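Unit 6 Handout: Who Pays for Rooftop Solar? Net Metering and Cost Shifting

Read before section meeting. Bring a calculator and one recent electric bill if you have access to one. Numbers below come from the Plorano practice case, which we use again in Unit 7.

1. What net metering does

A house with solar panels usually makes more power than it uses at noon and less than it uses at 8 p.m. Under net metering, the extra noon power goes out to the grid and the customer gets a credit. Under full retail net metering, the credit equals the price the customer pays to buy power. One kilowatt-hour out cancels one kilowatt-hour in.

The retail price covers more than electricity. It also pays for poles, wires, transformers, billing, and whatever programs the state has added to rates. When a utility buys a kilowatt-hour at the full retail price, it is paying for power and for wires that the seller did not provide. Most arguments over net metering start with this point.

2. Reading a bill

Utilities divide their charges differently, but most bills have these parts:

Fixed customer charge - the same every month no matter how much you use.
Energy charge - the cost of generating or buying the power.
Delivery charge - the cost of moving it, often billed per kilowatt-hour even though the wires cost the same whether you use them or not.
Riders and fees - everything else, often in small print.

Mark each part on your own bill before doing the problems. If your bill combines energy and delivery in one line, write "bundled" next to it and move on. 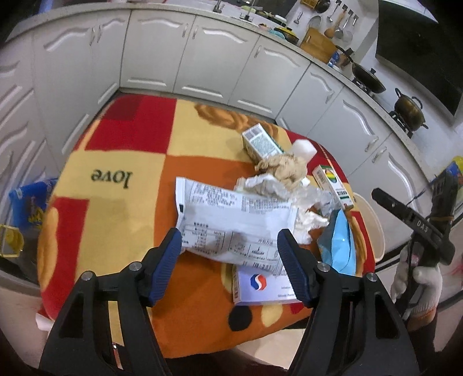

3. The cost shift argument

Suppose Plorano has 1,000 household customers and no solar. Each household pays $126 a month, and $55 of that goes to fixed grid costs. The utility collects $55,000 a month for the grid.

Now suppose 215 households install panels and their net bills fall to zero. The grid costs have not changed. The remaining 785 households must cover the full $55,000, which comes to $70.06 each. Their bills go up by $15.06 a month, and they have bought nothing new.

This is the simple version of the case. It assumes that solar customers pay nothing, that solar saves the utility no grid costs, and that every household uses the same amount. Each assumption can be attacked, and on the exam you should be able to say which way the answer moves when you relax it.

4. The reply

Supporters of net metering make several claims. Power made near where it is used loses less in transmission. Solar output may delay the need for new lines or substations. Panels cut emissions, and the retail price does not charge fully for those.

Some of these can be measured. Avoided line losses are real but small. Delayed equipment depends on timing: if the local peak comes after sunset, noon power does little to reduce it. The Clisby reading (in the course packet) finds almost no delay on feeders with evening peaks and a modest one on feeders serving offices. The emissions claim is a separate question. Even if you accept it, ask whether a bill credit is a cheaper way to get the result than a large solar farm or a direct price on emissions.

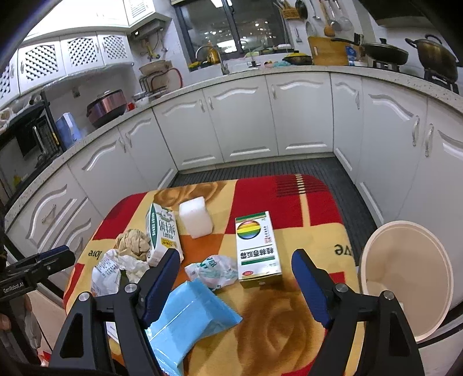
5. Alternatives to full retail credit

Avoided cost credit. The utility pays what it would have paid for the same power elsewhere. This removes most of the shift and lengthens the payback period for panel owners.

Higher fixed charges. Everyone pays more of the grid cost up front. Small users, including many low-income renters, may see their bills rise.

Time-varying rates. Credits are high when power is scarce and low when it is plentiful. Owners with batteries do best.

6. Problems

a. Redo the Plorano example with each solar household paying a fixed charge of $20 a month toward the grid. What does each non-solar household pay?

b. The Venter reading says rooftop mandates for new homes are "free" when the monthly savings exceed the added mortgage payment. List two costs this test leaves out.

c. Girneck switches from retail credit to avoided cost credit but lets existing owners keep the old terms. Who gains, who loses, and what would you expect to see in the months before the change?

Show your work for (a). One paragraph each is enough for (b) and (c).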